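January, evening

Back in the shared shop at 7 after supper. The heater was already on, so I got the bench to a decent temperature before starting. The plan for this week is cable work inside old desktop cases. If the arm can get hold of a drive power connector without snagging everything else, I can send the Potov write-up in and stop thinking about it.

First job was the finger offsets. The Baysal controller had dropped them again over the break, so I typed them in from the notebook: 1733 on the left, 317 on the right. I don't know why it loses them. I have asked on the Rerside forum and got one answer, which was to update the firmware. I did that in the fall.

Then on to the case. Approach from above at the slow setting, wrist turned to come in over the motherboard toward the drive cage.

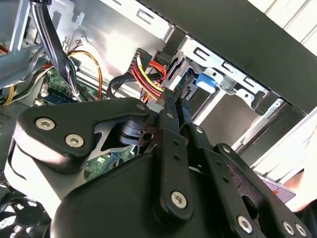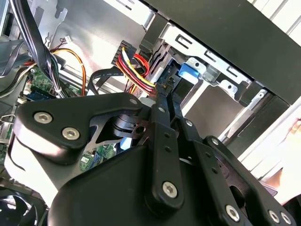 The slow setting is still too fast for the last inch. I cut it in half and the moves looked calmer, though a full approach now takes long enough to drink a coffee. The closing force is set to 1000, in whatever units Gultlow uses. Their manual has a table for it and the table has no header row.

Things to fix before next time:
Shorter approach path, the wrist turns more than it needs to.
Write the offsets to the config file so they load at startup.
Put threadlocker on the finger screws. I keep saying this.
Look for thinner pads. The Rerside ones are rubber and too wide for connectors.

I ran out of patience at 10 and shut everything down. Saved the logs twice, once to the shop computer and once to my own stick. Forgot my gloves on the bench and had to go back in for them. Tomorrow I have to be up early, so no shop. Need to buy solder and milk.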